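Building small frames out of slotted aluminum – notes for the talk
Plornbridge makers' evening, long version
Apr 20, 2020

START. Hold up the offcut. Don't say hello for five minutes like last time.

Who this is for: people who have a bag of extrusion and a bag of brackets and a frame that rocks on the table. I was that person in February. Ask who has a frame at home that isn't square. Wait for hands. Most will lie.

Plan for the talk – stock, cutting, corners, squaring up, hanging things off it, questions. If short on time drop the cutting part, everybody has opinions on saws and we'll never get out.

STOCK
Slotted bar. T-shaped groove down each face, nut rides in the groove, bolt pulls it tight. That's the whole system. Draw the cross section on the board, big. Four slots, looks like a cross with fat ends. Do not try to draw the little core hole, I always get it wrong.

Sizes don't mix well. Nuts from one maker may or may not go in another maker's slot. Check one before buying 100. I bought 100. They're in a jar, pass the jar round, if anyone has a use for them please take them.

Surface: bare, brushed, or anodised. Bare marks up quick. Doesn't matter for a jig, matters for a shelf in the living room.

CUTTING
Short bit. Buy it cut if you can. My two long rails for the Layug frame came back 367 mm each, dead equal, and that one fact did more for the squareness than anything I did with a wrench.

Key point, say it twice: the length on the order sheet matters less than the two long ones being THE SAME. Same for the two short ones. Clamp pairs together and cut together if doing it at home.

File the burr off. Inside the slot too. A burr in the slot stops the nut and you'll think you bought the wrong nut.

CORNERS – main section, take time
Options:
End bolts, hidden. Tidy, need tapping, pain to adjust.
L brackets inside the corner. Cheap, a bit twisty.
Gussets, the triangle ones. My pick for anything that gets picked up and moved.

Why the triangle. Push on the corner of a plain rectangle and it wants to be a diamond. Do the thing with four strips of card and paper fasteners, then tape one across the corner. Always gets a reaction, bring spare card.

Put up both pictures, leave them up while talking.

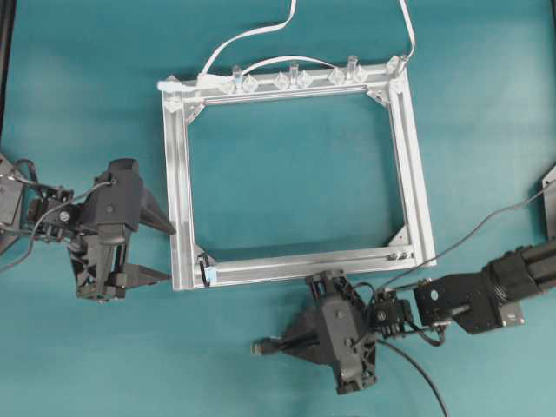
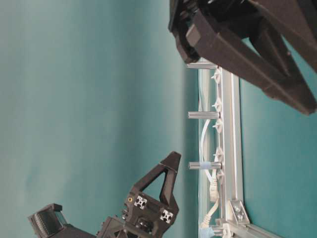
Triangle brackets in both, and look how little room there is for a wrench.

Wrench access. Long arm hex key with the ball end, you come in at an angle. If the bracket is in the corner and the corner is tight you get an eighth of a turn at a time. Put on music.

Order of work:
Nuts in the slots BEFORE closing up the frame. Put in two more than you think per rail. Drop-in nuts exist, cost more, worth it for anything you forgot. I forget every time.
All four corners on, finger tight. Nothing tight yet!!
Lay it on something flat. Flat means flat – not the kitchen table, mine has a dip in the middle. Piece of thick glass, a saw table, a good bench.
Press down, snug up one corner, then the one diagonally across.
Measure.
Then tighten for real, same order.

If you tighten one corner all the way first it pulls the rest off and you spend the evening chasing it. Tell the Fulgate story here (the rack, the three attempts, the rubber mallet). Keep it under two minutes, it got long last time.

SQUARING UP
Measure the diagonals. Corner to corner, then the other corner to corner. Same number = square, as long as the opposite sides match, see above about cutting.
Not the same – loosen, squeeze the long diagonal, check again. Small squeezes. It moves further than you'd think.
A carpenter's square only tells you about one corner. Fine for a quick look.

Twist is a different problem. Frame can have perfect diagonals and still rock. Put it flat, tap each corner. Click click = twist. Loosen everything, press flat, start over. Sorry. There is no trick.

Ask if anyone has a trick.

HANGING THINGS OFF IT
The good part about slots. Anything goes anywhere along the rail and can be slid over later.

Clear acrylic – people like it for guides and stand-offs because you can see what's behind it. Things to watch:
Cracks if over tightened. Washer under the head. Snug, then stop.
Drill slow, back it with scrap wood, don't force the last bit.
Keep the hole away from the edge. Two hole widths at least, I use more.
Alcohol and some thread lockers craze it. Saw this happen over one night on a nice set of blocks, little white cracks everywhere. Soapy water for cleaning.
Scratches show. Leave the film on till the very last minute.

Small parts in a row: put the end ones on first, then fill in between. Use a spacer block not a ruler. A spacer block is any scrap cut to the gap you want, slide it along, done. Rulers in dim light are how you get a row thats nearly even, which looks worse than a row that's way off.

Black plastic brackets and fittings, printed or molded – same rule as acrylic about torque, different reason, they squash. Check again after a week.

Cables. Give them a path before you close up. Tie them to something that doesn't move. Leave a loop near anything you slide around. Slot covers are nice, you can push a thin cable in behind one, but only a thin one.

COLORED BENCH MAT
Get one. Teal, green, whatever, just not gray. Silver screws on a gray bench vanish. Also saves the anodising from scratches. Mine was the cheapest thing in the whole project and I should have got it first.

COSTS
Keep vague, prices move. Durik shop list is on the handout, with 16 lines on it. Half of those are fasteners. Say that out loud, folks never budget for fasteners.

Things I'd skip: the fancy end caps. The branded wrench set. Anything sold as a "kit" before you know your lengths.

Things I wouldn't skip: spare nuts. Decent hex key. Mat.

QUESTIONS LIKELY
Can I use it for a bed – yes but go up a size and use feet
Does it come loose – if it shakes, yes, put a paint line across bolt and bracket so you can see if it turned
Wood instead – sure, cheaper, harder to change your mind
How heavy – bring the offcut, let them hold it
Can you bend it – no

HANDS ON, last bit
Four rails, four gussets, bag of bolts per table. One hex key per pair so they have to share. Check diagonals with the tape, write the two numbers on the board. Somebody will ask for more time, give it to them.

Collect the hex keys before people leave. Count them back in, we lost a few in Febuary.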